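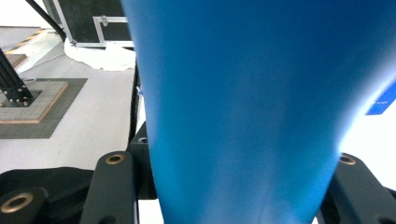

# Grorent Household Hire: Frequently Asked Questions

**Who may hire from Grorent?**

Any resident aged 18 or over may open an account. Proof of address is required at registration, and one account may be held per household.

**How long is the hire period?**

The standard period is 6 days, counted from the day after collection. It may be extended once, by telephone or at the counter, provided the item has not been reserved by another member.

**What does membership cost?**

Annual membership is £98. Members who join after October pay half this amount for their first year. All memberships fall due for renewal on 28th February.

**Is a deposit payable?**

A deposit applies to larger items, such as carpet cleaners and folding tables. It is returned to the card used for payment once the item has been checked. 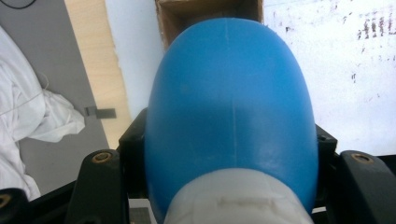

**In what condition should items be returned?**

Items should be clean, dry and complete with all loose parts. Ordinary wear is accepted. Where cleaning is needed, a charge of £2 per item is made – this is taken from the deposit where one is held.

**What happens if an item is lost or broken?**

Please report the matter as soon as possible. The member will be asked to meet the cost of repair or replacement, up to a limit of £169 for each hire.

**May I reserve an item in advance?**

Yes. Reservations are held until closing time on the day of collection and are then released.

**How do I make a complaint?**

Complaints should be made in writing to Hywel Bowen, Member Services, at the Grorent counter. A written reply will be sent to the address held on the account.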